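Home Forums Film & TV Series Talk New Posts Search Log in

Dromlow series 3: watch order, and does the prequel film come first?

getcombe_gal
Right, I've finally talked my sister into starting Dromlow and I'm far too excited about it. She's got all of November free in the evenings. Question is, do I start her on series 1, or on Trornarport, the prequel film? I watched in release order and the harbour reveal knocked me sideways. I want that for her!

tapedeck33
Release order, every time. Trornarport is brilliant but it assumes you already know who the ferryman is. The first ten minutes mean nothing if you don't.

Phong Nghiêm
I'll disagree, and happily. I saw the film first by accident and adored it. Captain Siriwardena gets a proper introduction there, and when she walks into episode two of the series I nearly cheered. You lose one twist and you gain a whole character.
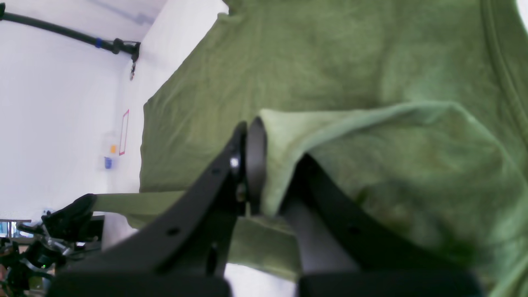
And the map room makes so much more sense if you've seen it before the fire. I've gone through the series both ways now and the film-first run was the one where I cared about the town.

tapedeck33
"You lose one twist" is doing a lot of work there, Phong. It's THE twist. The whole of series 1 is built to get you to that door.

Mỹ Từ
Can I offer a middle road? Episodes one to four, then the film, then carry on from five. Episode four ends on the lighthouse letter, and the film opens with that letter being written. It flows beautifully, and the ferryman is already set up by then so tapedeck can relax :)

getcombe_gal
Ooh, I hadn't thought of splitting it. Doesn't it kill the pace though? Four ends on such a cliffhanger.

Mỹ Từ
A bit, yes. But the film answers half of it and then makes the other half worse, in the best way. I did a full rewatch like this last winter. 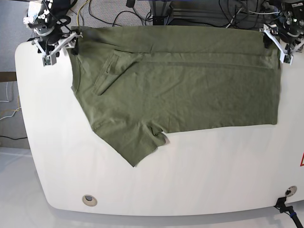 Olive-green T-shirt spread out on the white table

Where was I? Oh, the score! If you go four-film-five you hear the Siriwardena theme played in full in the film, and then it comes back on a single cello in five. I had goosebumps.

Phong Nghiêm
OK, the cello point is a good one. I still say film first, but I'd take this over release order.

tapedeck33
I wouldn't. Sorry! Let the poor woman have her harbour reveal unspoilt. She can have cellos afterwards.

oldreel_197
Does anyone count the radio episodes? There's a lovely one set in the chandlery, between series 1 and 2. Well worth fitting in.

getcombe_gal
There are radio episodes?! How did I miss those? Going with Mỹ Từ's order, by the way, sorry tapedeck. We start at eight tonight and I'll report back after episode four.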